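How does a song get made when the singers live miles apart?

I got asked this by a girl at my library club on Tuesday, and I gave her such a muddly answer that I went home and wrote it all down properly. So if you've ever wondered how two singers end up on the same song, here's how it goes!

First, a word you'll hear a lot. When two or more musicians make something together, it's called a collaboration. It's a mouthful, so most people in music just say "collab". On the song list you'll often see the little word "feat." between two names, short for "featuring". It means the first person is the main act, and the second has popped in to help, a bit like having a friend round for tea. If you see "and" or "&" between the names, they're usually sharing the song equally.

I used to play keyboard in a band called Flotemska (we were loud and not very famous), and one summer we made a song with a singer who goes by the name of Irudis. We had never met Irudis. We lived at one end of the country and Irudis lived at the other, and we still made the whole thing. I'll use it to show you how it works.

It started with a tune. I had a bit of melody going round and round in my head, the way they do when you're brushing your teeth, so I hummed it into my phone before it escaped. Then I worked out the chords on the keyboard. A chord is a few notes played at the same time, and if you put some chords in a row you've got something to sing over. Our drummer added a beat, and we had what's called a demo. A demo is a rough version of a song, like the pencil sketch you do before you get the paints out. Ours had a dog barking in it.

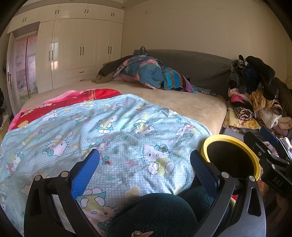
We sent the demo to Irudis over the internet, along with a number: 100. That was the speed of the song. Musicians measure speed in beats per minute, so 100 means there are 100 beats in every minute. Try tapping your knee a bit faster than the ticking of a clock and you'll be close. The speed really matters when people are recording in different places, because if I play at one speed and you sing at another, we'll drift apart and it'll sound like two songs having an argument.

To stay together, everybody listens to a click track. It's just a steady tick, tick, tick in your headphones while you play or sing. You don't hear it in the finished song. And you do need the headphones! If the clicks came out of a loudspeaker, the microphone would pick them up and they'd be stuck in there with your voice.

Irudis wrote some words for the second verse, sang them, and sent us back a recording with only the voice on it. No drums, no keyboard, nothing else. It sounds very odd when you hear a voice on its own like that, all the breaths and little mouth noises. But having each part separate is exactly what you want. Each one is called a track, and on a computer they look like long stripes stacked on top of each other, so you can make one louder or move it along a tiny bit without touching the others.

Then came my favourite bit, the mixing. We took all our tracks to a small studio called Fledus, where a sound engineer sat down to balance them. Think of making soup. You might have lovely carrots and lovely onions, but if you tip in too much salt it's all you can taste. Our drums were the salt. The engineer turned them down, made Irudis a little louder, and put on some echo so it sounded as if we were all in the same big room. It took almost 2 days, and I ate far too many biscuits.

Do the people in a collab always get on? Mostly, but not always. We wanted the song to end with a big crash and Irudis wanted it to fade away softly, so there were a lot of messages back and forth. We tried both endings and listened to each one with our eyes shut. The soft one won. I still think about that crash.

You also have to agree who wrote what. If you write the tune or the words, you're a songwriter, and songwriters can be paid a little when their song is played on the radio. So we made a list of who had done which part and everyone agreed to it before the song came out. We called it "Correa", by the way, which was the name of the barking dog. (Yes, we left the bark in!)

If you'd like to have a go, find a friend and pick a tune you both know. Clap a steady beat together first. One of you sings verse one, the other sings verse two, and for the chorus you both join in. If there's a grown-up's phone or a tablet you're allowed to use, record it and play it back. Your own voice will sound strange to you. Mine still does!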